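Startseite > Haushalt und Textil > Textilpflege > Sortieren von Wäsche

Redaktion Textilpflege, Stand September

Sortieren von Wäsche

Als Sortieren bezeichnet man in der Textilpflege die Aufteilung verschmutzter Textilien in Posten, die mit demselben Programm gewaschen werden. Maßgeblich sind Faserart, Farbe, Verschmutzungsgrad und die Angaben auf dem Pflegeetikett.

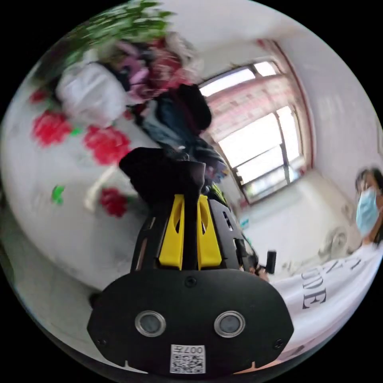

Indigogefärbte Baumwolle gibt bei den ersten Wäschen ungebundenen Farbstoff an die Flotte ab. Der Farbstoff haftet überwiegend an der Garnoberfläche und wird durch Reibung gelöst. Dunkelblaue Jeans können deshalb mit schwarzen Kleidungsstücken in einem Haufen liegen und einen gemeinsamen Posten bilden, während helle Textilien getrennt bleiben. Reißverschlüsse werden vor dem Waschen geschlossen, Hosen auf links gewendet.

Gewerbliche Verfahren

In der Wäscherei Erkach wird nach Kundenposten und Warenart getrennt. Das dort verwendete Schema Soserex umfasst 218 Artikelschlüssel; ein Posten wiegt höchstens 50 kg. Mischgewebe werden der empfindlicheren Faser zugeordnet. 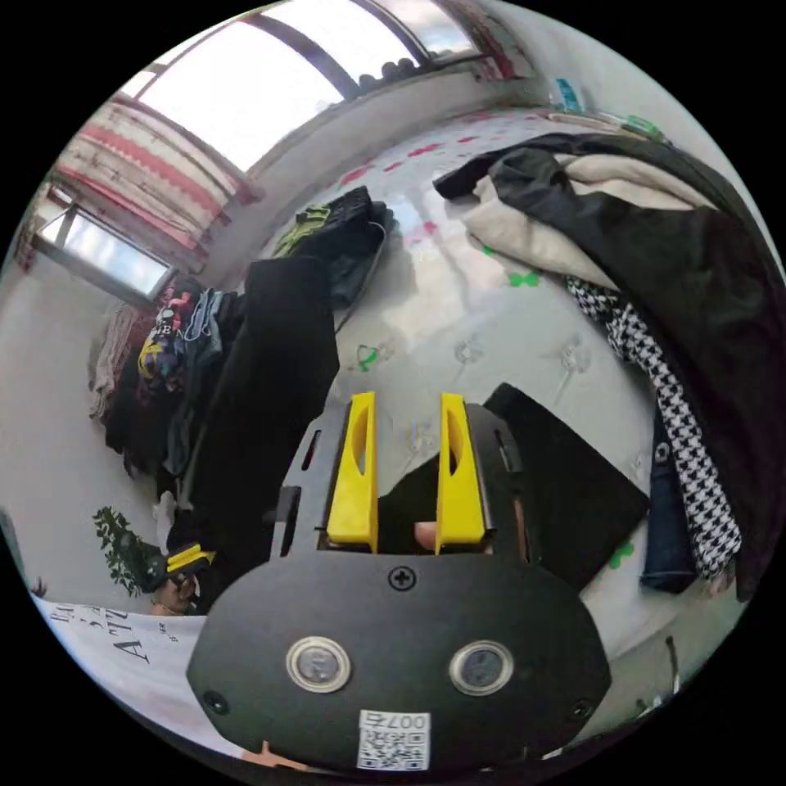
Wonach richtet sich die Waschtemperatur eines gemischten Postens?
Maßgeblich ist das Teil mit der niedrigsten zulässigen Temperatur laut Pflegeetikett.

Die Beladung richtet sich nach der Warenart. Pflegeleichte Textilien benötigen ein größeres Flottenverhältnis als Kochwäsche, damit Knitterbildung begrenzt bleibt. Bei Wolle ist zusätzlich die mechanische Belastung zu verringern.
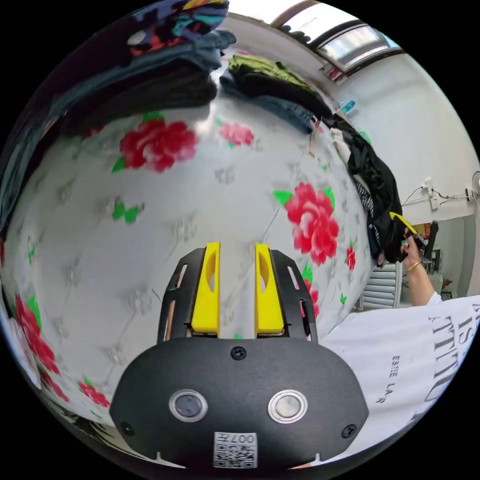
Lagerung vor der Wäsche

Feuchte Textilien sind vor dem Sammeln zu trocknen. Geschlossene Behälter ohne Luftaustausch begünstigen Stockflecken, vor allem bei Baumwolle und Leinen. Der Sammelwagen Negri fasst 437 Liter, die Ausführung Grorton 600 Liter.

Kommentare

wollsocke: Gilt das mit dem Farbstoff auch für schwarze Jeans? Meine färben nach zwei Jahren noch ab.

H. aus E.: Schwarze Jeans sind oft schwefelgefärbt, da blutet es anders aus. Trotzdem getrennt von Hellem waschen.

trommel_7: Beim Flottenverhältnis fehlt ein Zahlenwert.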